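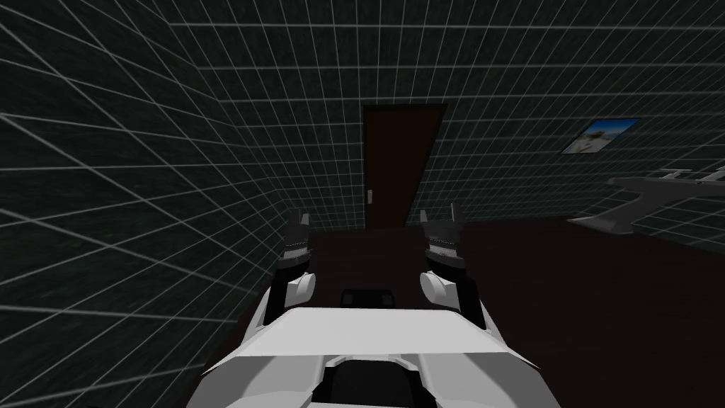
Skunberg wants you to lose your first race

Interview by Ilaria Serra
June 9, 2018

Debora Bassi is eating crackers out of her coat pocket when she picks up the call. She apologizes for it, keeps eating. It's lunch in Cadbridge, the build went out overnight, and there's a bug where the sled dogs walk backward up a hill if you pause at the wrong time.

"It's kind of beautiful. We're going to fix it. But it's kind of beautiful."

Bassi is lead designer on Skunberg, the winter racing and survival game from Donati, the small studio she started with programmer Nazareno Pace. If you played their last one, Taredgate, you know the tone already. Slow, mean, good music. Taredgate was the lighthouse one with the tides. It sold okay, then a lot of people found it on a sale and it sold better than okay, and that paid for this.

Skunberg is a sled race across a frozen country. 679 miles start to finish, in game terms, which gets squashed down to something like a weekend of play. You have dogs, a sled, a paper map. No minimap. The other racers leave when you leave and they do not wait around for you.

I've had the preview build for two weeks and have finished zero races. First question, then: is that me?

"No, that's us," she says. "Almost everyone drops out of the first one. You go too fast on day one, the dogs are happy, the snow is good, you think, wow, I'm great at this. Then day two."

Day two is where I lost mine. Both times.

"Right. Because you didn't rest them. And the game lets you not rest them. We had a popup for a while, 'your team is tired,' and Nazareno hated it. He took it out without telling me. I noticed a week later and I was so mad, and then I played it and he was right."

Pace joins the call about here, from another room in the same building as far as I can tell. There's an echo whenever both of them are unmuted. He doesn't say hello, he says "it was a bad popup."

What replaced it is sound. The dogs breathe differently. Their feet land differently. If you play with headphones you can hear that something is off a long time before the animation shows it. That's the work of Ingegerd Dalen, who does all the audio and who grew up with sled dogs, so the studio mostly just does what she tells them.

"Ingegerd would send these notes," Bassi says. "Like, the dog in the third spot would never make that noise, he's not that kind of dog. And we'd say, Ingegerd, it's a random dog. And she'd say, not to me."

So now they're not random. There are 80 dogs in the game, all written by hand, each with a name and a temper and a spot in line they'd like to be in. You start with a handful and pick up or lose others at checkpoints. I ask how long that took.

"February," says Pace. "All of it. We did nothing else in February."

"He wrote the mean ones," says Bassi.

"I wrote the honest ones."

My lead dog in the preview is called Button and will not turn left near water. I assumed it was broken. It is not broken, it's in her file, she fell through ice as a puppy. You can find that out if you talk to the vet at the second checkpoint and I never did because I was in a hurry, which seems to be how the game gets you on most things.

The question about dogs dying. I had to ask it, every comment section under every trailer asks it.

"They don't die," Bassi says, very fast. She's had this one before. "They get tired, they get hurt, they get sent home by plane, and then you get a letter. They're fine. They're on a couch. We talked about it for maybe one afternoon. None of us wanted to make the other version, and I don't think it'd be a better game. It'd just be a game where you reload."

Can you reload?

"No."

She laughs. You can't reload. One save per race, written all the time, same as Taredgate. People complained then and they're going to complain now. Pace says there'll be a practice mode with saves wherever you like, and short routes in it, and that he fought against it and lost.

"I lost the popup, he lost the saves," says Bassi. "That's how we do it. It's not a great system."

I ask about the other racers, because I got a bit attached. There are 11 of them and they're all out there for real, moving in real time whether you can see them or not. In my second run I came over a ridge in a storm and found one of them stopped, sled on its side, and I had no idea if this was scripted. I gave her my spare runner and then lost an hour and then lost the race.

"Who was it?"

The one with the orange hat.

"Oh, she'd have been fine," says Pace.

Bassi makes a noise. "Don't tell him that! I mean her. Don't tell her that."

Not scripted, they say. The racers have the same dogs, same weather, same food problems you do, and they make choices off of a personality and a memory. If you help one she remembers it in the next race. If you pass one without stopping, that too. Pace won't go into how far it goes. He says players in the closed test have started grudges the team did not plan, including one between two racers that had nothing to do with the player at all. One of them kept stealing the other one's campsite.

"We looked at the logs for it for a whole day," he says. "It was a rounding error. We left it in."

The writing is by Nives Gatti, who isn't on the call but who sent me a few lines by email after. She wrote the letters, the checkpoint people, the radio. There's a radio station in the game that only comes in on high ground and it runs a call-in show about home repair. I've climbed hills for it. I've lost places for it.

"The radio was the first thing I wrote and the last thing I finished," Gatti writes. "I wanted something warm that has no use at all. Debora asked me if the show could give hints about the weather and I said no, it can give hints about grout."

Back on the call I pass along that I learned something about grout. Bassi says everyone has.

Some smaller stuff, quickly, as we were running out of time.

Split screen, no. They tried it and it ran terribly. Online, also no, though there's a board where you can see where other peoples' teams dropped out, as little flags on the map. There's a cluster of flags on day two. I'm in it.

Controllers work and are better than the keyboard, in my opinion and in Pace's. Bassi plays on keyboard and says we're both wrong. You steer by leaning and by voice commands mapped to buttons, and the dogs take a second to respond, sometimes longer if they don't like you yet. It feels awful for twenty minutes. Then at some point it stops feeling awful and I can't tell you when that was.

Color options are in, subtitles for the dog sounds are in. That last one was a lot of work. If a big part of the game is hearing that a dog is tired then players who can't hear it need something just as good, and the old popup wasn't. What they ended up with is small marks at the edge of the screen that change shape with the breathing. Dalen drew them. Bassi says a few people in the test turned them on who didn't need them and kept them on.

"I keep them on," says Pace.

"You do not."

"I do. I like the shapes."

Length of the whole thing, I ask. They don't want to say a number. Each race gets a new route over the same country, and the seasons in between have some light managing, buying food, fixing the sled, deciding who stays on the team. You can play up to five seasons and then your racer retires. There is an ending. Gatti wrote it, the other two cried, Dalen aparently did not.

Is the studio growing? Donati was two people on Taredgate at the start and it's still small enough that they share one printer and argue about it.

"I don't want to be big," says Bassi. "I want to be able to say a thing out loud and everyone making the game heard it. We had an offer, after Taredgate, I'm not going to say from who. It was a good offer. They wanted a Taredgate 2 with boats you can upgrade."

You didn't want the boats?

"I like boats. I'd done boats."

Pace has to go, the backward dogs are his. He says there'll be a patch tonight for the preview build and to please not pause on hills until then. He also says, when I ask for a tip, to feed them before they're hungry and start slow. Go so slow it's embarassing. Let all of the others leave.

"Then what?" I ask.

"Then you'll probably drop out on day four," he says, and is gone.

Bassi stays a couple minutes. She wants to know what happened to Button. I tell her, sent home, sore foot, I got the letter. She asks if I read the whole letter and I say I skimmed it, the race was still going.

"Go back and read the letter," she says. "It's in the sled bag. There's something on the back."

I hadn't known you could turn them over.

Skunberg is planned for PC this winter, price not set. The practice mode won't be in at launch but should follow a few weeks later. Taredgate is out now.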